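Open afternoon at the Osley textile sorting works, May

We got there at two and were met at the gate by Catrin Beddoe, who has run the sorting floor since it moved up from Gudeck. There were 20 of us, split into two groups. Ours began at the baling end, where each bale weighs 500 kilos and the noise makes talking hard work.

After that came the folding room, which was quieter. Clothes are spread on a white table and straightened before grading — creases hide stains and worn patches, Catrin said, and a bunched-up hem can hide a tear. 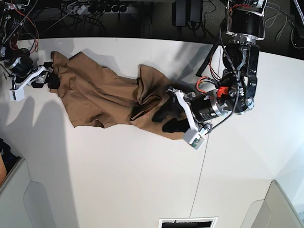
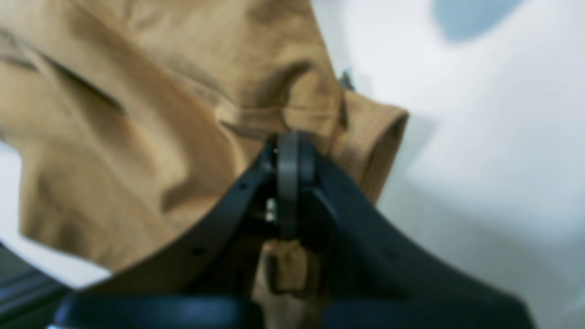
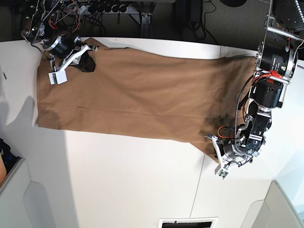
Tan cloth on the folding room table.

Cotton that passes goes up to the shop at Ultberg, and the rest is cut for wiping cloths. Lieven Van Loon took us through the cutting shed and let us handle the offcuts. He wasn't keen on stretch denim, as the blades drag on it.

Tea was in the canteen, bay 758 according to the door, though I saw no sign of the other 757. Parking is tight, so take the bus if you go. The next open afternoon is in the autumn and places have to be booked through the office.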